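PRESS RELEASE

For immediate release

Banholm Household Linen Exchange to open permanent premises in September

The Banholm Household Linen Exchange, which lends tablecloths, bedding, towels and curtains to residents and local organisations, will move into permanent premises on the ground floor of the former Brolla drapery in September. The move brings the lending desk, the mending room and the storage shelves together under one roof for the first time.

The Exchange has operated from shared rooms since it was founded by the Skorau Trust, which continues to fund it. Over the past year it made 1276 loans to households and groups across Banholm and the surrounding villages. Tablecloths were the most requested item, followed by single bedding sets and blackout curtains.

Under the new arrangements, the Exchange will keep a standing stock of 107 tablecloths in a range of sizes, among them long cloths suited to trestle tables and hall use. Residents may borrow up to four cloths at a time for a period of two weeks. Community groups, schools and places of worship may apply for larger loans through the group booking scheme, which currently has 81 registered members.

"The demand for good linen on short loan has grown steadily, and it is right that the service should have a settled home," the Skorau Trust said in a statement. "Many households need a large cloth or a second set of bedding only once or twice a year. A shared stock means that these items are well used, properly cared for and repaired when they wear."

The former drapery has stood unoccupied since the Brolla business moved to smaller premises. Its long display windows and deep fitted cupboards have been kept, and the original cutting counter will serve as the lending desk. A step-free entrance has been added on the courtyard side, together with an accessible toilet and a small waiting area.

A white cloth in use on a table, with a wicker basket and coloured blocks among the items on show.
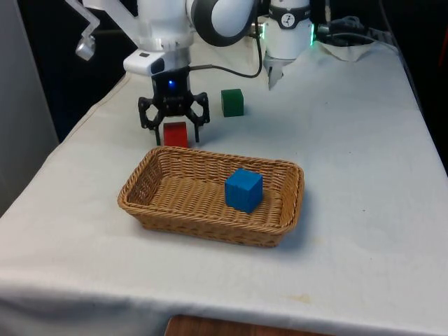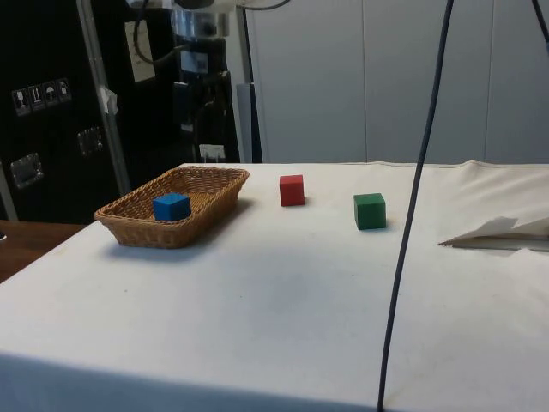
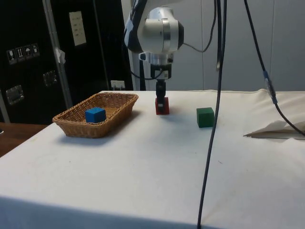

The mending room will offer 19 places at each session. Sessions will cover hemming, darning, patching, the replacement of curtain tape and the treatment of common stains. All tools and thread will be provided, and participants may bring one item of their own to work on. No previous experience is required. A morning session will begin at 10am and an evening session at 6.30pm, and children over the age of eight may attend with an adult.

Laundry services for the Exchange will be provided by Ma, a Banholm laundry which already cleans returned items for the group booking scheme. Borrowers will no longer be asked to wash linen before bringing it back. Items should be returned dry, shaken out and folded, with any marks or tears noted on the card supplied with the loan. No charge will be made for ordinary wear. Where an item is lost or damaged beyond repair, the Exchange may ask for a contribution towards its replacement.

The Exchange has also revised its guidance on donations. It will accept clean cotton, linen and wool items in sound condition, and will take white and plain cloths of any length. Duvets, pillows and electric blankets cannot be accepted. Items with small tears or loose hems are welcome and will be passed to the mending room. Donors are asked to bring goods to the courtyard entrance during opening hours and to avoid leaving bags outside the building.

Linen that cannot be returned to use will be cut down for cleaning cloths or sent for fibre recovery. The Skorau Trust will publish a yearly summary of items lent, repaired and withdrawn, and copies will be held at the lending desk.

Existing borrowers do not need to register again. Membership cards issued at the previous location will remain valid, and bookings already made for the autumn will be honoured at the new address. New borrowers will need to provide proof of address within Banholm or one of the neighbouring villages. Registration is free of charge.

The lending desk at the present location will close at the end of August so that stock can be checked and moved. Any loans due for return during the closure will be extended automatically, and no late fees will be applied. Groups with an urgent need for linen during this time should contact the booking office, which will remain open by telephone.

The Skorau Trust wishes to record its thanks to the Brolla family business for agreeing to a long lease on the building, and to the residents whose donations have formed the greater part of the present stock.

Notes to editors

The Skorau Trust is an independent charitable body supporting shared household services in Banholm. Its other activities include a tool library and a winter coat scheme.

The Banholm Household Linen Exchange lends household textiles free of charge to registered borrowers. Group bookings are subject to a refundable deposit.

Representatives of the press are invited to view the new premises before the opening. Requests for visits, interviews and further information should be addressed to the press office of the Skorau Trust.

Ends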